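Praden Handling Practice Project
Progress report, February
Work package 4: operator rules for handheld grippers

The second draft of the operating rules went to Stendach for review. It contains 39 clauses, down from 52 in the first draft. Overlapping clauses on cable routing and station checks were merged.

Trials at the Istudgate station covered 200 folding and placing runs. Of these, 27 were logged as departing from the draft, mostly under clause 11 (grip released before the garment is at rest).

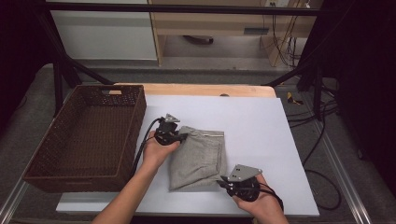
Clause 11 will be reworded before the next round. Farah has asked for a separate limit on continuous operator time, and a proposed value will be included in the third draft. Spending remains within budget.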